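Ladder and step stool inspection – Tikavano storage building, Resia site
Inspected by: Urszula Gajewski
Date: May 31, 2022

1. Feet and rubber pads – OK. Pads on ladder 141 replaced in February, still good.

2. Rungs and treads – OK except ladder 56. Third rung turns by hand. Tagged and taken out of use.

3. Side rails – OK. Light scratches on two, no dents or bends.

4. Spreaders and locks – Needs work. The lock on the tall stepladder sticks and has to be pushed down with a foot. Oil it and check again.

5. Labels and load ratings – Two missing. Ott Dzene to order new ones.

6. Storage – Ladders hang flat on the wall hooks. One stool was left in front of the side exit and has been moved. This was also noted last time.

7. Sign-out sheet – Not filled in for most of the spring. Please write down the ladder number, your name and the time back.

Comments: Ladder 56 should not be repaired on site. Krystyna Czarnecka asked if the rung could be glued – no, it goes back to the supplier or gets cut up. Next check in February, sooner if anything is dropped.
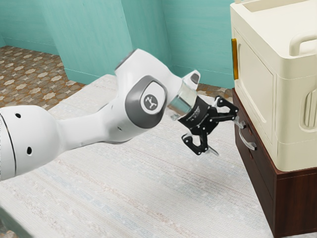 Until the new one comes, borrow the short ladder from Svend and bring it back the same day.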